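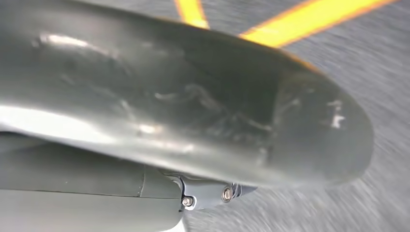 Mulavum: A Two-Finger Gripper Built in a Shared Workshop
Final Project Report

Project team: Notburga Sutter, Wendelin Thaler
Supervisor: Alois Zürcher

Summary

This report covers the design, construction and testing of Mulavum, an electric gripper for a secondhand robot arm. The work was carried out in the Vindholm shared workshop as part of the second-year automation course. The gripper was required to pick up small household parts from a flat surface, carry them across the work area and set them down without damage. The requirement was met for rigid parts. It was only partly met for thin sheet parts and for cloth.

1. Background

The course asks each team to build one working subassembly for an existing machine. The arm had been in storage at the workshop and came without an end tool. Two earlier teams had fitted suction cups, and their reports were made available to us. Both reported poor results on rough or perforated parts. After a meeting with Mr. Zürcher in January, the team chose a mechanical gripper with two moving fingers and a camera at the wrist.

2. Design

The fingers are broad and slightly curved, with rounded ends. A first version had narrow, square tips and was given up after it marked the soft plastic parts used in testing. The wider shape spreads the load and is easier to slide under an edge. Its drawback is bulk: with the arm lowered, a finger can fill most of the wrist camera's view, and the control program has to store the position of the part before the final approach begins.

The finger drive, motor board and wiring are held in a closed housing with a removable lower cover. Each finger is attached by a metal bracket with screws, so that a finger can be changed without opening the housing. This arrangement was suggested by Thaddäus Camenzind, who runs the machine area at Vindholm and checked our drawings before any metal was cut.

Closing force is limited in software. The limit was first set by hand and later adjusted with a kitchen scale placed between two blocks. A proper load cell was outside the budget of 200 francs.

3. Construction

The brackets were milled and drilled on the workshop machines under supervision. Drilling took longer than planned, as the first pair had been drawn as identical parts when they should have been mirrored. They were scrapped. The second pair fitted after light filing.

The fingers were finished with a gloss coating in several thin coats. The team had expected this to be a matter of appearance only, but the coating also affected grip, and it is discussed again in Section 5.

Assembly was completed on a Sunday, when the large bench was free. Benedikt Hollenstein of the parallel team helped with the cable routing – the original route pulled tight whenever the wrist turned fully to one side.

4. Test Procedure

A test consisted of one approach, one grasp, one transfer and one release. Five kinds of object were used: a wooden block, a plastic lid, a steel nut, a folded cloth and a sheet of thin card. Each kind was tried 12 times. A test was counted as successful when the object was released inside the target area and had not been dropped on the way.

5. Results

The block and the lid gave no difficulty. The nut was dropped twice, both times during the turn toward the target area. The cloth was lifted in most tests but often trailed over the edge of the target on release. The card was the weakest case, and the fingers frequently pushed it along the surface before closing.

The gloss coating gave too little friction on the nut. Rubber pads were glued on for a short trial and improved the grip, but they came loose under side load. They were removed before the final series.

One fault was found in the control program. If the arm was stopped by hand during a transfer, the gripper opened on restart. Ms. Sutter corrected this by saving the last finger position – the change is marked in the attached program listing.

6. Remaining Work

The next team is advised to cut a shallow recess in each finger so that a pad can be seated and replaced. A thinner tip should be tried for card and sheet parts. The bracket screws should be checked for tightness before each session, and the spare pair of fingers is stored with the drawings in the course cabinet.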